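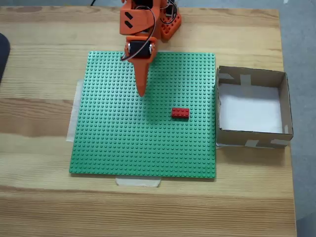 Der kleine Roboterarm auf dem Werktisch: Regeln für einen ordentlichen Aufbau

Wer zu Hause oder im Werkraum einen gedruckten Tischarm betreibt, braucht dafür keinen Maschinenraum. Ein paar feste Regeln sollte man trotzdem haben und an die Wand hängen. Die folgenden stammen aus der Werkstatt Rurneck und werden dort von Miroslava Didenko gepflegt. Sie gelten für leichte Arme mit Servomotoren, die kleine Teile aufnehmen und ablegen.

Arbeitsfläche festlegen

Alles, was an seinem Platz bleiben soll, wird festgeklebt. Für Grundplatten reicht Malerkrepp. Es hält gut genug und geht von Holz meist ohne Rückstände ab, wenn man es nicht wochenlang liegen lässt. Bei geöltem Holz vorher an der Unterseite des Tisches testen. Eine Noppenplatte hat den Vorteil, dass man die Startposition eines Steins abzählen und jedes Mal wieder gleich einrichten kann. Wer auf blankem Holz arbeitet, zeichnet sich die Position mit Bleistift an.

Den Tisch selbst nicht vergessen. Ein wackelndes Bein verdirbt jede Wiederholung.

Die Ablage

Ein flacher Karton ohne Deckel genügt. Die Wände dürfen nicht so hoch sein, dass der Arm beim Einschwenken hängen bleibt. Die Ecken mit Klebeband verstärken, sonst gibt Wellpappe nach einigen Stößen nach. Auf den Boden kommt weißes Papier: Kleine Teile sind darauf schnell zu finden, und ein schmutziges Blatt ist in einer Minute gewechselt.

Der Karton steht direkt an der Platte. Eine Lücke dazwischen ist genau die Stelle, an der Steine herunterfallen und unter den Tisch rollen.

Nur ein Teil auf einmal

Beim Einrichten liegt genau ein Stein auf der Platte. Erst wenn das Aufnehmen und Ablegen damit sicher klappt, kommt der zweite dazu. Für die ersten Versuche nehmen wir einen großen Stein in einer Farbe, die sich von der Platte klar abhebt, etwa Rot auf Grün. Vor jedem Durchgang ist die Ablage leer.

Kabel

Kabel brauchen Spiel an jedem Gelenk, aber keine Schlaufen, die in die Arbeitsfläche hängen. Den Arm vor dem Einschalten einmal stromlos von Hand durch den ganzen Bereich führen und zusehen, wo etwas spannt oder scheuert. Kabelbinder nur locker anziehen. Das Netzteil gehört hinter den Arm und der Schalter dorthin, wo man ihn erreicht, ohne über die Platte zu greifen.

Hände weg im Betrieb

- Solange die Servos unter Spannung stehen, greift niemand in die Arbeitsfläche, auch nicht kurz.
- Verrutschte Teile werden erst nach dem Ausschalten gerichtet.
- Beim Ausschalten den Arm abstützen, er kann absacken.
- Lange Haare zusammenbinden, Ärmel hochschieben.
- Kinder bedienen nur, wenn ein Erwachsener am Schalter sitzt.

Geschwindigkeit und Höhe

Neue Bewegungen laufen zuerst langsam und mit Abstand über der Platte. Die Spitze darf die Noppen beim ersten Durchlauf nicht berühren. Danach in kleinen Schritten tiefer gehen. Eine Spitze aus Kunststoff, die auf die Platte drückt, verbiegt sich oder zieht das Klebeband mit - beides merkt man oft erst am nächsten Tag.

Wartung und Buch führen

Schrauben an den Servohaltern alle 33 Betriebsstunden nachziehen, handfest und nicht mehr. Gedruckte Teile dabei auf Risse absuchen, besonders an den Schraublöchern. Kheri Temba führt für den Arm ein Heft, in dem jeder Durchgang als Strich steht. Nach rund 3000 Durchgängen tauscht er die Servos am Handgelenk, auch wenn sie noch laufen. Wer weniger streng sein will, wartet auf das erste Zittern im Stillstand.

Stand der Regeln: 24.12.2022. Änderungen bitte mit Bleistift auf den Aushang schreiben, sie werden beim nächsten Ausdruck übernommen.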